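Bin Cell Practice: Setup, Cabling and Clearances
Gallery, Flakudside workshop

The pages on this site usually carry the written procedure first and the pictures after. Several readers at the Powell shop asked for it the other way around, so the text has been cut to short notes. The full procedure is still the controlling document. Where a note and the procedure disagree, follow the procedure and tell Leidy Marulanda.

The notes cover mixed-object picking from a fixed metal bin with a single arm. They do not cover conveyor work or anything with a second arm in reach.

Bin fixing

The bin is clamped before the arm is powered. Bar clamps are acceptable for trials. Bolted brackets are required for any cell that runs more than 600 cycles between inspections. Check clamp tightness by hand at the start of each shift and after any contact alarm. A clamp handle counts as an obstacle and goes into the collision model at its full height -- the rim alone is not enough.

Teach the four inner corners of the bin floor, then the rim. If any corner has moved more than 2 mm since the last record, re-teach all four. Do not average old and new values.

Cable dressing

Leave enough slack at the wrist for full rotation in both directions, and no more. Run the joint through its limits at low speed with one person watching the bundle and one at the enabling switch. Gwion Mathias wrote the original slack table for Gotirholm; it has been revised once, in May, and the older printout should be thrown away.

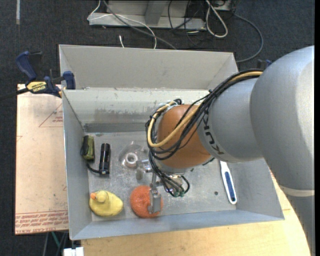
Hoses and signal lines may share a bundle, but each is tied separately at the last fixed point before the wrist. Connectors near the gripper get a strain relief of their own. Ties are replaced whenever the bundle is opened. Reused ties were the cause of two stoppages last winter, both logged by Lowri Foulkes.

Object sets

A test set has 19 objects and is listed on the cell sheet by number. The set should mix rigid and soft items, round and long ones, and at least one item in clear packaging. Clear film gives poor depth readings and is the most common source of missed grasps in our logs.

Objects are dropped in by hand with the arm at its park position. Do not arrange them. If an object rests against a wall, leave it there; wall and corner picks are recorded under their own code (W or C) and must not be removed from the totals.

Speed and force

Trial speed inside the bin is limited to 238 mm/s at the tool. The limit applies from the rim down. Above the rim the normal cell limit applies. Finger contact with the floor is permitted if the force stop has been tested that day; write the test time on the sheet.

Inspection

Look at the fingertips, the wrist bundle and the bin floor every 184 picks. Scratches on the metal are normal. A raised edge or burr is not, and the bin comes out for filing. Emlyn Mostyn keeps the spare.

Questions about the speed limit go to Catrin Price. Corrections received by Friday go into the next revision of the cell sheet.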